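Chapter 5
Keeping Accounts in a Small Household

5.1 Why this chapter comes before saving

Many students expect that a book about personal money will begin with saving, and after that with investing. In this book we wait. A person cannot decide how much to save before she knows how much goes out, and most people know this only in a general way. They remember the rent very well. They remember the large purchase of last November. The small payments are forgotten in the same week they are made.

In this chapter we learn to write a household account by hand. You may later move to a spreadsheet or to a program on your phone, and the rules will stay the same. I ask my own students to use paper for the first two months, and I ask the same of the reader.

After this chapter you should be able to divide payments into fixed and variable ones, to close a month, and to explain a difference between the written balance and the real balance.

5.2 The household of Risa and Ko

Through the whole chapter we will follow one household. Risa works at the ticket office of the ferry in Sodport. Her brother Ko studies and has a part-time job in a bakery. They share an apartment with two bedrooms and they share the costs, but they do not divide every cost in equal parts. Risa pays the larger part of the rent and has the larger room. Ko buys most of the food.

When they began to live together, they kept no account at all. Each of them believed that he or she paid more than the other. This is very common, and it does not mean that one of them was dishonest. We remember our own payments better than the payments of another person, for the simple reason that we were present when we made them.

Their first account was a school notebook with two columns, one for each name. It stayed in the kitchen drawer together with a pen. The pen is more important than it sounds - in the weeks when it was missing, the page stayed white.

5.3 Fixed and variable payments

A fixed payment has the same amount each month and comes whether we think of it or not. Rent is fixed. The telephone contract is usually fixed. A variable payment changes with our behavior or with the season. Food, clothes, and heating are variable.

Some payments stand between these two groups, and students often ask me where to put them. Take the bus. If Ko buys a monthly pass for 60 dollars, the payment is fixed. If he buys single tickets, it is variable, even when the sum at the end of the month comes out nearly the same. What decides is the way of paying.

Payments that come once or twice in a year need special care. The insurance of Risa's bicycle is paid every November. If she writes the full sum only in that month, November looks terrible and the other months look better than they are. In section 5.6 we will divide such payments over the year.

5.4 Money that moves but is not spent

The next difficulty is the transfer. When Risa moves money from her checking account to her savings account, she has not spent it. When Ko takes cash from the machine, he has not spent it either. Beginners often write the cash as a payment, and later they write also the bread that was bought with it. The same money is then counted twice.

The same rule holds for newer kinds of accounts. Ko once sent 154 dollars to an account at Binance, and he wrote it in the notebook under "other costs." Was this correct? The money was not used for food or rent. It changed its place and its form, and its value could now go up or down. We should write it as a transfer and keep a separate line for it. Whether such a purchase is wise is a different question, and the account does not answer it.

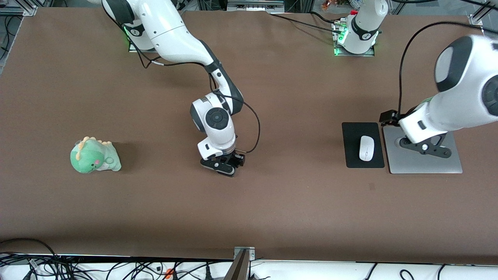

For the line itself I recommend a simple sign, such as the letter T in the margin. At the end of the month all lines with a T are left out of the sum of payments. They are needed again only when we compare the balance of each account with the statement.

5.5 Closing the month

To close a month means to compare what we have written with what we really have. Choose a fixed evening and keep it. My colleague Kiyoshi Iwasaki, who read an early version of this chapter, closes his month before dinner, as he makes more mistakes after it.

First add the income to the opening balance. Then subtract the payments, without the lines marked T. The result should be equal to the money in all accounts together with the cash in the purse. If an account holds something whose price has moved, write this change on a line of its own before you compare.

A small difference is normal in the beginning. Please do not invent a payment to make it disappear. Write "difference" and the amount, and look whether it becomes smaller in the next month.

Exercises for this part

1. Make a list of your own payments for one week. Mark each one as fixed or variable.
2. Ko lends Risa 60 dollars from his cash, and she returns it the next month. Write the lines for both months, first in Ko's own account and then in the shared notebook.
3. Find one payment that you make only once in a year. Divide it by twelve and keep the result for section 5.6.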